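What I read this September: fishing rights and a very small harbor

I spent most of my reading time this month on one long paper about Skirkari, a fishing village that ran its own cod quota for years before the state stepped in (and then, quietly, stepped back out). It's 400 pages and I loved it! The question is an old one: who should own the right to catch a fish nobody has caught yet? 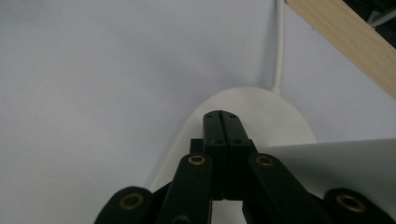

Sestell wrote in to say that I'm too easy on the village system, and that local rules mostly protect the families who already have boats. Fair point, and the paper does spend 2 chapters on it. New entrants had to wait 3 seasons before they could bid, and plenty of them gave up and moved inland.

Still, I keep coming back to the price records. When permits could be traded, they went to the crews who wasted the least fuel,
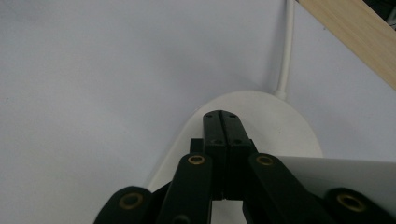

and the catch held steady even in the bad years. The state version had 2193 separate permits and hardly any trading, so boats sat tied up while their owners waited on paperwork. I'd like to see the same comparison done for lobster.
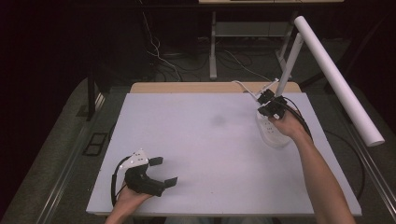 Next month

I'm starting on the Mimik water market, where farmers swap irrigation turns by the hour. Send me your groundwater papers, the duller the better.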